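### 4.2 What the tasters did with the word "dry"

I went into this part of the study thinking it would be the easy bit. We had 14 home tasters in Skurthorpe, eight ciders from the Nolby orchards, and one simple question on the sheet: how dry is it? I've been drinking cider with friends for years and figured we all meant the same thing by that word. We did not, and I spent most of January finding out how far apart we were!

Each taster worked through all eight ciders twice, on separate evenings, with the order shuffled. They scored dryness, sharpness and "grip" (the tea-like pull on the gums you get from tannin) on a line from 0 to 100. After I threw out the sheets where somebody had skipped a line or marked two spots, I had 732 usable scores spread over the three questions. Sugar readings were taken from the same bottles before anyone poured a glass.

If dryness only meant "not much sugar," the scores should have followed the sugar readings pretty closely. They did for the soft, fruity ciders. They fell apart for the two made mostly from bittersweet apples, the Prernstead and the Sriwong. The Prernstead had more sugar in it than any other bottle on the table (I checked it twice, then had Kamlesh Grewal check it again), and still its middle score for dryness was 55, well above ciders that were a good deal leaner on paper. Tasters who gave it a high grip score nearly always gave it a high dryness score too. My reading is that people were feeling the tannin and calling it dry, and I can't really blame them. My own sheet shows me doing it on both evenings.

Sharpness muddied things less than I'd feared. A few people marked the sharpest cider as the driest the first time through and then moved it down on the second go, maybe after they'd settled into the flight. I wouldn't hang much on that with a group this small, and we served everything at cellar temperature, so I can't say what a cold glass would have done.

For the next round I'd like to split the question in two, one line for "sweet" and another for "drying," and drop the plain word altogether. The shop labels won't change, of course, but at least the sheets would make sense.

**Figure 3.** Bowl, computer rendering.
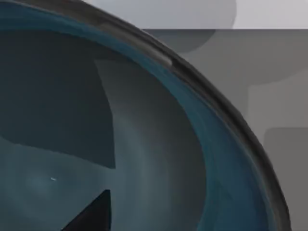

Seema Pant, reading a draft of this section, wrote in the margin that she would keep the plain word on the sheet next to the two new lines, so that the old scores can still be compared with the new ones, and that she'd want the Prernstead poured again before anyone blames the tannin.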